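Chapter 4
Pressed Powders, and What to Do When They Break

I dropped my first good eyeshadow palette on the bathroom tiles one morning in January, ten minutes before I had to leave for work. It was a Bakia, it had cost me far too much, and the brown I used every single day was suddenly all over the bath mat. I swept it up, had a bit of a sulk and binned the lot. I could have fixed it in an afternoon! So this chapter is the one I wish I'd had back then.

We spent Chapter 3 on creams and balms, where the wax does most of the work. Powders are a different animal. There's very little holding a pressed powder together (a touch of oil, a binder and a lot of pressure), and once you understand that, the repairs in the second half of the chapter make a lot more sense.

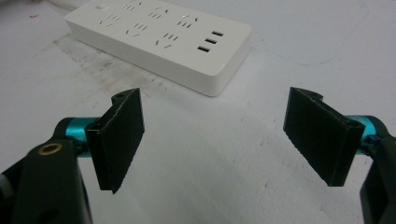
Photo: Hirnura Picture Library

Let's start with the pan, the little metal dish your colour sits in. Manufacturers fill it with loose powder, lay a bit of fabric over the top and squash it flat in a press. That's where the pretty woven pattern on a new blush comes from, by the way. My old tutor at Ukusex used to make us press 154 pans before we were allowed anywhere near the pearl shades, and I grumbled the whole way through, but by the end I could tell a good one from a crumbly one just by the feel of it under my thumb.

At home we cheat. We crush the broken powder as finely as we can, add a few drops of rubbing alcohol, mash it into a paste and press it back with a coin wrapped in a tissue. Leave the lid open overnight and keep it well away from candles or anything else with a flame. Please don't use a hair dryer to hurry it along, I've done that and I was finding shimmer in the grout for weeks.

You'll need for this chapter:
A broken powder, any colour
Rubbing alcohol
A toothpick or small spatula
Tissues and a clean coin
An empty pan (I use the Barbu ones, but any will do)

Have a read of section 4.1 before you crush anything. It covers which powders are worth saving and which have simply gone off.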